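About us

Welcome to the page of Lindbridge. We are a small company that prepares workrooms in metal-roof buildings and rents them for short and long periods. We also do the same work for owners who want to keep their building and only need that somebody makes it comfortable.

Our first building was in Plonness, on the road behind the old grain depot. It was a storage hall of 296 square meters with one door, one lamp and very bad air. We cleaned it during one winter, and in March the first renters came in, a workshop for theater costumes. They stayed for 4 years. From them we learned most of what we know about which things people need in a room where they stand all day.

Today we take care of three buildings: the Plonness hall, the Angelovski building near the canal, and Brimness House, which is the smallest, with 161 square meters on one floor. Together with the parking places and the yard it is more than we expected when we began.

What we do

We start always with the ceiling. In a metal-roof building the ceiling decides how the room sounds, how warm it becomes in summer and where the lights can go. Many owners ask us to hide the metal behind panels. We can do this, but we usually advise to paint it white together with the beams and leave it open. It gives more height, and when a cable must be changed, the electrician finds it in some minutes.

For light we prefer long fluorescent fixtures. They are not the most modern choice and we are asked about it often. They give an even light on the whole floor and the spare tubes are easy to get. In Brimness House we tried hanging lamps with shades, and after one season we took them down again, because the tall renters complained.

Windows get roller blinds in a pale or gray color. Our rooms have big windows, and in the afternoon the sun comes low and makes work with a screen difficult. With the blinds down, the light stays the same from morning to evening. Please pull them slowly and in the middle, not from the corner. The replacement of a blind takes us two weeks.

The floor we leave free. The renters bring their own tables and equipment, or they borrow desks from our storage in the Angelovski building. We have white desks in two lengths, and folding chairs. The list is at the office and we are happy to send it.

A place to sit

In every room we put a sofa and a water dispenser. This was not in our first plan. The costume people brought an old sofa by themselves, and we saw that everybody who visited went directly to it - also the electrician, also the owner of the building. When they moved out they took it with them, and the room looked unfinished to us.

Since then we buy the sofas ourselves. We look for a low model with a simple frame that can be wiped, and a fabric with a pattern, on which a coffee stain is not a big tragedy. The cushions are chosen to match the frame when it is possible. Covers are washed between two rentals. The water jugs we change on request, so please write to us when you have only one left and do not wait for the last glass.

White ceiling, long lights and blinds

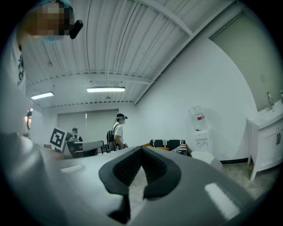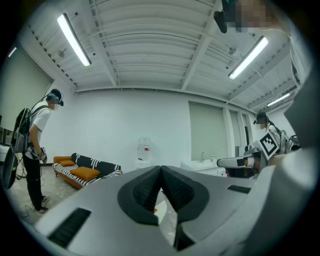 Who rents with us

We have had dance teachers, a bicycle repair course, two small publishers, a group that tests games, and a choir for one summer. Some come for one afternoon and some stay several years. We do not ask for a company registration if the rental is shorter than one month. We only ask that the room is left swept and that the shoes with metal parts stay away from the painted floor.

The key is given at the office at 8:30 in the morning, or by agreement in the evening before. Heating is included in the price. Electricity is included up to a normal use, and for heavy machines we read the meter together with you at the beginning and at the end.

Visit us

If you want to see a room before you decide, write to us or ring at door 513, Plonness building, the entrance from the yard. The front entrance is for deliveries and the bell there is not connected. Parking is free for visitors - please use the places along the fence, the others belong to the neighbor.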